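# Shareholder approval for a property option where the issuer pays mostly in shares

**Asked in: Mineral Exploration Companies / Corporate Actions**

I hold 2,206 shares in Berneo, a junior exploration company. In May the company announced an option agreement to acquire the Thongsuk copper property from a private vendor, Flelance. Under the agreement, Berneo may earn a full interest through staged share issuances and a minimum level of exploration spending. Flelance would retain a net smelter return royalty.

The announcement states that closing remains "subject to the approval of the exchange." It makes no mention of a shareholder vote. I would be grateful for guidance on the following points:

1. Is a company of this kind permitted to issue shares for a property without asking its existing shareholders?
2. Does the word "option" mean that the company does not yet own the ground?
3. Where would I find the full agreement, as opposed to the summary in the news release?

I have written to the company's investor relations address and have received only an acknowledgment.

---

## Answer 1 (marked as accepted)

The rules depend on the exchange and on the jurisdiction of incorporation, so the following should be read as general information.

**On the vote.** Directors are normally authorized to issue shares from treasury for property, and most small acquisitions are completed on that basis. A vote is commonly required in narrower circumstances: where the vendor is an insider or other related party, where the transaction would create a new controlling shareholder, or where the issuance exceeds a dilution threshold in the exchange's manual. The threshold is usually measured against the shares outstanding before the transaction. Add up every stage of the option, including any bonus shares tied to a resource estimate, before comparing the total with the limit.

**On the option.** Until the final payment is made and the spending commitment is met, the optionee ordinarily holds a right to acquire the property. Title remains with the vendor. If Berneo stops making payments, it will generally lose that right, and shares already issued to Flelance are not returned unless the agreement says so. Please also check whether the agreement provides for partial vesting. Many do not.

**On the document.** If the company considers the agreement material, it should be filed on the public disclosure system under its own heading, often with commercial terms redacted. Look as well at the material change report and the notes to the next interim financial statements. The notes tend to set out the payment schedule more clearly than the news release does.

---

## Answer 2

Companies do this all the time. I held Birarton when it optioned a 2,000 hectare property and there was no vote. The stock went nowhere and they dropped the option the next year. Read the royalty section.

---

## Answer 3

The accepted answer is sound. I would add several remarks on the royalty and on resale restrictions, which affect existing holders more than is often supposed.

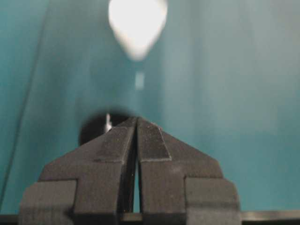
A net smelter return royalty runs with the property and will survive a change of ownership if it has been properly drafted and registered. The reader should establish whether Berneo has a right to buy back any part of it, at what price, and by what deadline. The buyback and the underlying option should be read together, as closely as the two gripper fingers shown pressed toward one another with only a narrow gap between them - a deadline that falls in such a gap, after the option is exercised but before any economic study is complete, is of little practical use to the company.

Shares issued to a vendor are commonly subject to a statutory hold period and sometimes to a longer voluntary escrow. The release dates should be stated in the agreement. A holder of 2,206 shares has no special right to be told of them in advance, but they can be worked out from the closing date of each stage.

If the investor relations office does not reply, a written question to the corporate secretary ahead of the annual meeting is the usual next step. Questions concerning the dilution threshold may also be put to the exchange's issuer services department - quote the date of the news release and the name of the property.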